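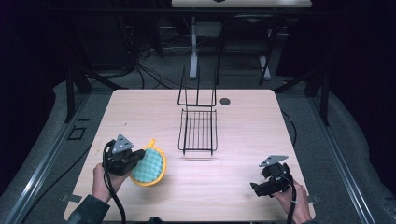 Why do portrait files exported from Filemley appear darker in the Dallmont print proof than on the studio monitor?

The proof was generated without the color profile assigned to the session. When a profile is missing, Dallmont applies its default press profile, and skin tones lose brightness in the shadows.

Ticket 420
Opened: 2019-12-15
Product: Filemley export module, Cerex edition
Priority: 2
Status: Resolved

Reported issue
The client submitted two portraits for proofing. Both were returned with dark shadows under the chin and a red cast on the cheeks. The client's monitor had been calibrated in May.

Actions taken
Support requested the original exports and confirmed that neither contained an embedded profile. The option "Embed profile" had been cleared when the Jia preset was loaded. The files were exported again with the option selected and sent to Dallmont for a second proof. The client accepted the new proof.

Resolution
Clients using the Jia preset must open Export Settings, select "Embed profile," and save the preset under a new name. Proofs ordered before this change should be canceled and submitted again. Replacement proofs are not charged.

Comments (3)

Same result here with black and white portraits. Saving the preset under a new name corrected it.

Does this apply to files sent as TIFF?

Support reply: The setting applies to TIFF and JPEG exports. Please open a separate ticket if the proof remains dark after the profile is embedded.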